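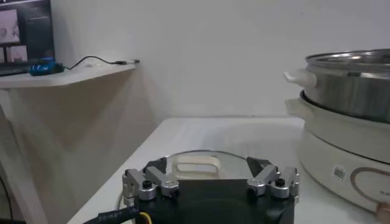
Chapter 4
Who Gets Paid When a Song Is Played

In the town of Kullbridge there is a small radio station, Entili, which plays music for 26 hours every week. Each song it plays belongs to somebody, and usually to more than one person. The writer of the words, the composer and the owner of the recording can be three different parties, and all of them expect their share.

In this chapter we study how the money travels from the station to these parties. We begin with the play list. In April the station reported 643 songs to the collecting society Brallovari. For 44 of them the name of the composer was missing, so the payment had to wait.

The songwriter Latrice Achterberg was one of the people who waited. Her song "Horkgate" was registered under two different spellings, and the society kept her money in a separate account until the mistake was corrected.

Before you continue, please review the difference between a composition and a recording, which was explained in Chapter 3. You will need both terms in Section 4.1, where we calculate a simple payment with a 50 percent share for the publisher.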